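Chapter 9
Recruiting, Seating and Preparing Local School Board Members

Terms introduced in this chapter: at-large seat, area seat, vacancy appointment, oath of office, orientation period, continuing education credit, quorum, recusal.

9.1 The size of the problem

A local school board is a small public body with a large legal footprint. It adopts a budget, employs a superintendent, sets policy and hears appeals. Its members are usually part-time, often unpaid, and in many districts they take office with no previous experience of public finance or open-meeting law. The previous chapter dealt with the powers of the board as a body. This chapter deals with the people who hold its seats: how they come to run or be appointed, what they must do before they may vote, and what training they receive in the first year of service.

The Dokon Regional School District is used as a running case. Dokon enrolled 3266 students in the year under study and was governed by a board of nine members, five elected from areas and four elected at large. The district operated one high school, a career and technical center and several elementary schools. Its board minutes are unusually complete, and the district clerk, Flurina Lanz, kept a separate log of every inquiry from a prospective candidate. Few districts keep such a log. Where the text refers to "the clerk's log," this is the record meant.

9.2 Sources of candidates

Board candidates come from a narrow set of places. Parents of enrolled students form the largest group in most districts. Retired teachers form the second, although many states bar a person from serving while drawing a salary from the same district. Local business owners, former municipal officials and recent graduates make up most of the remainder.

Contested elections are less common than the public assumes. In Dokon, two of the five area seats had gone uncontested in three consecutive cycles. The at-large seats drew more candidates, partly because an at-large candidate can draw support from the whole district and partly because the residency test is simpler. An area candidate must live within the area on the filing date and must continue to live there for the full term. A member who moves across an area line vacates the seat, even if the new address is within the district.

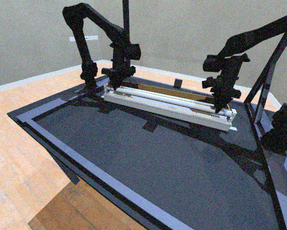
The number of votes required to win an area seat can be small. In the Vindura area, the winning candidate received 1680 votes; in the election before that, the seat was filled by write-in. A low threshold has two effects that should be kept separate in analysis. It lowers the cost of entry for a serious candidate with limited funds. It also makes the seat sensitive to a single organized group, whatever that group's interest may be.

9.3 Vacancies and appointment

A seat that falls vacant between elections is filled by one of three methods, depending on state law and the district's own charter:

Appointment by the remaining members of the board.
Appointment by the municipal governing body.
Special election.

Appointment by the remaining members is the most frequent method. It is fast, and it avoids the expense of a special election. Its weakness is that an evenly divided board may be unable to agree on anyone. When the resignation of an at-large member left Dokon with eight sitting members in January, the board held two rounds of interviews and deadlocked four to four after each. The charter provided that a vacancy not filled within the stated period passed to the town council of Huvar, the largest municipality in the district. The council appointed Fabian Bühler, a former budget analyst who had not applied in the first round.

The appointment was challenged on the ground that the council had met without proper notice. The challenge failed. Notice had been posted at the town hall and on the council's web page within the required time, and the statute asked for nothing more. Students should note the form of the argument: the objectors did not dispute the appointee's qualifications, only the procedure by which he was chosen. Most litigation over board seats follows this pattern.

An appointed member has the same vote and the same duties as an elected one. The difference lies in the length of service. In most charters the appointee serves until the next regular election, at which the voters fill the balance of the original term.

9.4 The oath and the first vote

No member may vote before taking the oath of office. The oath is administered by the clerk, a notary or a judge, and a signed copy is filed with the minutes. Bühler's oath is dated 8 May 2018, and his first recorded vote was cast at the same meeting, on a motion to accept the audit.

Votes cast before the oath are void as to that member. They do not necessarily void the action taken. If the motion would have carried without the vote in question, it stands - a point often missed by new clerks, who may advise the board to repeat the entire agenda. The count must be corrected in the minutes, and the chair should state the correction at the next meeting.

Quorum requires separate attention. A person who has not taken the oath does not count toward the quorum. In a board of nine with a quorum of five, a meeting attended by four sworn members and one unsworn member is not a lawful meeting, and everything decided at it must be taken up again.

9.5 Orientation

Orientation covers the period between the oath and the end of the member's first full budget cycle. Its content varies by state, but four subjects appear in nearly every program: open-meeting law, public finance, the line between governance and administration, and ethics, including recusal.

School visits are normally part of orientation. A new member is expected to see each building in use at least once and to meet its principal. The visits are arranged through the superintendent's office and are not inspections. A member who notices a safety concern reports it to the superintendent and does not give instructions to staff. Programs with high equipment costs, such as those in a career and technical center, deserve a longer visit, as they account for a share of the capital budget out of proportion to their enrollment.

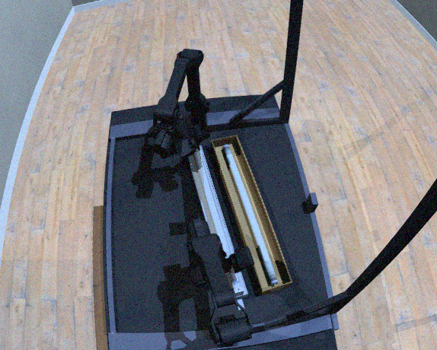 Figure 9.1. Computer rendering of a workstation with two robot arms, an open cardboard box and a long white piece.

Capital requests are the point at which the line between governance and administration is most often crossed. The board decides whether a program will be funded and at what level. It does not choose between suppliers on technical grounds, and it does not rewrite a specification. In Dokon, a member asked that a request of $2817 for classroom supplies be broken down by item and voted on line by line. The chair ruled the motion out of order under the district's purchasing policy, which delegated purchases of that size to the superintendent. The ruling was appealed to the full board and upheld.

9.6 Continuing education credit

Many state associations award credit for hours of training completed after orientation. Credits may be required by statute, required by local policy, or entirely voluntary. Where they are voluntary, participation is uneven. The Tawhiri district, which borders Dokon to the north, adopted a local requirement after an unfavorable audit finding and publishes each member's hours annually. Dokon had no such requirement during the period studied.

Credit hours measure attendance. They are weak evidence of skill, and they should not be used alone to compare one board with another. A more useful record combines hours with the subjects covered and the offices the member has held. Section 9.7 sets out a form for such a record and applies it to the Dokon board.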